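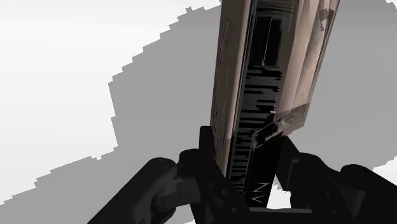
"I'd knock on every door again": coffee with Plurnstead's newest state rep

I got to the diner at 7:30 and she was already on her second cup, arguing with the guy at the next table about the bridge toll. (He voted for her. He still thinks she's wrong.)

She won the seat by 13 votes, after a recount that dragged on for 11 days, and I had to ask how she slept. "Badly!" she said. "I cleaned my whole garage. My husband hid the phone charger."

So what does a freshman do with a margin like that? Mostly, she told me, she returns calls. Her office has two staffers and a backlog of 200 letters, nearly all of them on the toll. She wants it frozen until the state publishes what it has spent on repairs. "People aren't mad about paying," she said. "They're mad that they can't find out where it goes."

I brought up the party leadership, who reportedly wanted her to drop the whole thing before the March budget vote. She laughed, then took a long time stirring her coffee. "They asked nicely. I said no nicely." Would she say no again? "Ask me in March."

We talked a bit about the Sarıgül bakery lot, too, which the town wants for parking and she'd like to see stay a bakery. By then her eggs were cold and the toll guy was back with another question, so I paid up and left them to it.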